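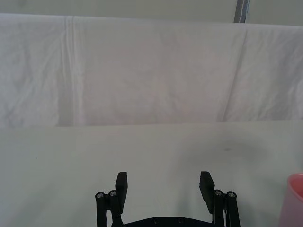 The wrist camera's view at the Teltar open day: two black fingers, a white table, and a pink cup off to the right.

I have now watched a robot think about a cup for most of a morning, and I would like to speak up for the experience.

The open day was at Teltar's workshop in Brirkby, in December, and it began at 11 with coffee and a safety talk longer than the coffee. We were 21 visitors, a good turnout for a town where the other attraction is the weir. On the posters the arm was a sleek thing doing something noble with a seedling. In person it was bolted to a bench, with a rumpled white bedsheet of a backdrop behind it, and its job was tableware.

I mention the sheet with affection. I have sat through product launches with fog machines and came away knowing less each time. Here somebody had hung up a piece of cloth and left the creases in, and the effect was to make me look at the gripper. It has two fingers with flat pads and a row of bolts at the joints, and it looks like something you would use to get a jar down from a high shelf. A screen beside the bench showed what the camera at the wrist could see, so we could all share the robot's opinion of the table.

The robot's opinion was mostly table. I found this instructive. Stomon, the company that writes the software, had told us in the brochure that the system learned from 3000 practice grasps, and I had pictured a kind of athlete. Then I stood and looked at what it gets to work with: a lot of white and a slice of pink at the edge. I would have trouble picking up a cup under those terms, and I have been doing it since childhood.

There was a second station, named Bạch, that sorted bolts at great speed. The crowd loved it and so did the local paper. It left me cold. A machine that never hesitates gives you very little to talk about, and after nearly 39 bolts you have the general idea.

At the cup bench, people talked. A man in a fleece argued with an engineer about shiny plastic. Two children offered the arm advice, all of it bad. The engineer answered everything, including "I don't know," which she said several times without checking who was listening. I trust that more than I trust the seedling.

If Teltar does this again next year, I hope they resist the urge to iron the sheet.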